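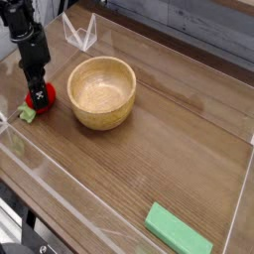
4. What the buyers thought they had bought

Our third research question was the plainest of the lot: when someone pays for a digital collectible, what do they believe is now theirs? The literature has plenty to say about what they ought to believe. Lawyers say a token is a pointer. Engineers say it is an entry in a ledger. Economists say it is whatever the next person will pay for it. We asked the buyers, who said a great many other things, some of them at length and one of them in verse.

The sample is the one described in Section 3: 285 people who had bought at least one item on the Sotden marketplace and had held it for at least a month when they took our survey. Each was shown their own purchase page and asked to say, in their own words, what the payment had got them. They were then given a list of 3 possible rights (to display the item, to make copies for sale, and to stop others from displaying it) and asked to mark those they held. The terms of sale grant the first. They say nothing at all about the second and rule out the third in a paragraph that begins with the word "Notwithstanding," which may explain its small readership.

4.1 Open answers

Two of us coded the open answers separately, then sat down to argue about the leftovers. The scheme had begun life as a tidy one. By the end of the pilot it had grown a category called "other, strongly felt," which we kept.

The largest group of answers came from 108 respondents who described the purchase as owning "the original." This is a hard idea to pin down for a file that is identical to each of its copies, and most respondents did not try. Those who did reached for comparisons: a signed baseball, a first pressing, a deed, a star named after one's aunt. The last of these was offered without irony, and the respondent reported being happy with both the token and the star.

A smaller group described the purchase as a kind of support, closer to a tip than to a sale. These buyers tended to know the name of the person who made the item and to have forgotten the price. A third group described it as an investment, and they tended to have the opposite problem. Several in this last group gave us the price to the cent, along with the price they had been offered later and turned down, and in a few cases the price today. We did not ask for any of this.

One pattern we had not planned for concerns verbs. Buyers who had tried to resell an item mostly wrote that they "hold" it. Buyers who had never listed anything mostly wrote that they "have" it or "own" it. We make no large claim here – the coding was done after the fact, and the two groups differ in other ways – but the difference survived our attempts to get rid of it, and it fits with the account of market talk given by So in her earlier work on the Fadham forums.

4.2 The checklist

The checklist answers line up poorly with the open ones. Respondents who wrote with great confidence about owning the original were no more likely than anyone else to mark the correct right and only the correct right. Having read the terms did not help much either, at least going by what people told us. We suspect that "read" covers a range of activities, including scrolling.

It would be easy to file this under buyer error and move on. We are reluctant to do so. The purchase page in use at the time of the survey placed the word "Own" on the button itself and the limits on ownership behind a link in the footer, in gray. A person who believes the large word over the small one is behaving as page designers expect. Jeltosmont, a smaller marketplace that we used for comparison in the pilot, put "Collect" on its button, and pilot respondents there were noticeably vaguer about what they had. Whether vague and right beats firm and wrong is a question we leave to regulators.

4.3 Social posts as a special case

Tokens tied to a social media post deserve a word of their own. The post stays where it was, on a platform run by a company that is not a party to the sale. Its author can delete it. The platform can do the same, or change its name, or close. We put these cases to the respondents who had bought such items, and most had not considered them. One wrote that if the post were deleted the token would "obviously" become worth more. Another wrote that it would "obviously" become worth nothing. They had bought posts by the same author.

De Smet's wallet software, which many of these buyers used, shows a saved preview of the post beside the token. Several respondents took this preview to be the thing itself. It is stored on the wallet maker's own server and refreshed from time to time, so a buyer who changes wallets may find a blank gray square in its place. Two had found one and written to customer support, who advised them to refresh the page.

4.4 Coding reliability

Kyung-hwa So coded the full set of 1832 text segments, and a second coder worked through the same set without seeing her labels. Agreement was good for the "support" and "investment" groups and only fair for "the original," where the coders disagreed mainly over whether a respondent was describing a belief or making a joke. Disputed segments were settled by discussion. Where discussion failed, the segment was left out of the counts and appears in the appendix, where readers are welcome to try.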